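# Loading a dish rack: tips from a plate-racking study

Most advice about dish racks comes from habit. The tips on this page come from a research method. Ostap Vasylenko and the rest of us in the Utuvura group spent part of the spring and all of August teaching a robot arm to put plates in a rack, and a good share of what we had to write down for the arm also applies to a person standing at a sink.

The method comes first, in short form, and the kitchen advice follows. If you only want the advice, skip to "At the sink."

## What we tested

The question was narrow. Given one plate lying flat on a table and one rack with slots, which matters more for a good placement: how the plate is gripped, or how it is brought into the slot? We had been treating those as one problem. Muñoz, the planning software we write in the lab, now treats them as two. It picks a grip on the rim, then picks an approach to the slot, and it scores them separately.

We ran 800 trials. In 600 of them the arm used the two-step method. In the rest it used our old method, where the whole motion was learned as one piece. A trial counted as good only if the plate stood in the slot it was meant for and stayed there after the fingers opened. A plate in the wrong slot was a miss, even if it stood up fine. A plate leaning across two slots was a miss.

We did not vary the light or the height of the table. We did move the plate and rack between trials, within the area the arm can reach. The starting spots were drawn at random by the software so that none of us could favor the easy ones.
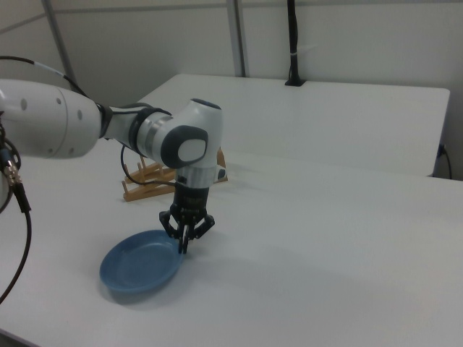
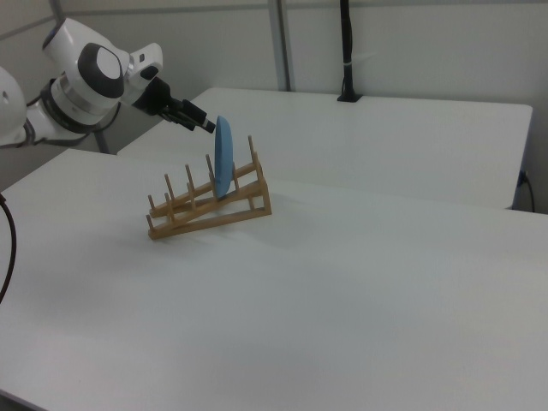 The two-step method had fewer misses, and the gap was widest when the plate started close to the table edge. When we looked at the misses one at a time, most of them had been decided before the plate got anywhere near the rack. The grip was too shallow, or the fingers had closed on the rim off to one side, and the plate swung a little as it came up. After that the approach could be perfect and the lower edge would still catch a peg.

The old method tended to hide this. It would correct for a bad grip on the way over, sometimes well, sometimes by tilting the plate so far that it had to come into the slot at an angle. From the outside it looked like a problem with the slot. We spent three weeks adjusting the slot approach before Ostap suggested we leave it alone and log the grip depth for every trial.

## At the sink

**Grip the rim, and get enough of it.** A pinch on the last bit of the edge lets a plate pivot. Put your thumb on the inside of the raised rim and your fingers flat on the outside. With a wet plate, take more rim than you think you need.

**Grip at the point that will be on top.** Decide where the top of the plate will be once it is standing, and hold it there. If you pick it up at the side, you end up turning your wrist over the rack, and that is where the neighboring plate gets knocked.

**Stand the plate up before you reach the rack.** Turn it upright while it is over clear counter. Then move it across at that angle. In our trials the motions that turned and lowered at the same time had the most contact with the pegs.

**Lower it straight down.** Line the plate up with the slot from directly above and let it go down between the pegs. Sliding it in from the front works on some wire racks with low dividers. On a peg rack it usually means the bottom edge hits a peg and you have to back up.

**Wait for the plate to touch bottom.** Let the rack take the weight, then let go. We had the arm pause briefly before opening its fingers. Taking that pause out saved very little time and gave us more leaning plates.

**Open your hand before you pull away.** It sounds obvious. The arm had to be told. People do it wrong too when they are hurrying, and the plate gets dragged toward them as the thumb leaves the rim.

**Fill from the far side.** If you are right-handed and the rack is on your left, start with the slot farthest from you. Your hand then never has to pass over a plate that is already standing. We worked this out on paper for the arm, and I changed how I do it at home the same week.

**Put the biggest plates where the support is tallest.** On a rack with pegs of different heights, a dinner plate in front of a short peg will lean. Saucers and side plates can go at the short end.

**Keep the rack from sliding.** A light rack moves when a plate bumps it, and then every slot is in a new place. A damp dishcloth folded under the feet is enough on a smooth counter. We tried shelf liner as well, and it held better but was harder to keep clean.

## Choosing a rack

We bought several racks before settling on one, so a few notes on those.

Peg racks made of wood are forgiving. The pegs are rounded, and a plate that comes in slightly off tends to slip into the gap. Wire racks have tighter slots and hold thin plates more upright, but a thick rim may not go in at all. Take one of your own plates along when you shop for a rack, and try it in the slot at each end as well as the middle.

Check how the slots are spaced compared with the depth of your plates. A shallow plate needs little room. A pasta bowl with a deep well may take up two slots, and it will push against whatever is next to it.

Bare wood needs to dry between uses. Stand it on its end overnight if you can. A thin coat of food-safe mineral oil now and then keeps the pegs from getting rough. Wipe off the extra and leave it until the surface no longer feels greasy.

## If you want to try the method yourself

You don't need an arm for a small version. Sura, our teaching kit, has a worksheet for it that we use with first-year students. Each student racks 32 plates with a normal grip and 32 with two fingers and a thumb only, and a partner marks each one as good or a miss by the same rule we used. The second round is slower and shows up the grip problem quickly. Use plastic plates. Lay a towel over the counter and another on the floor.

Have the partner write down where on the rim the plate was held, using clock positions, with 12 as the point that ends up on top. Write it at the moment of pickup, before the plate goes anywhere. Filled in afterward, the column is mostly guesses. We know this from our own early logs.

## Not settled yet

We have only worked with one plate at a time going into an open slot. A half-full rack is a different job, and Muñoz doesn't plan for the plates already standing there. Wet plates are next on the list. The Rulard trials, which start once the drip tray is built, will use the same scoring rule so the numbers can be compared.

Cups, bowls and cutlery are outside all of this. For cutlery I still put the knives point down and leave it there.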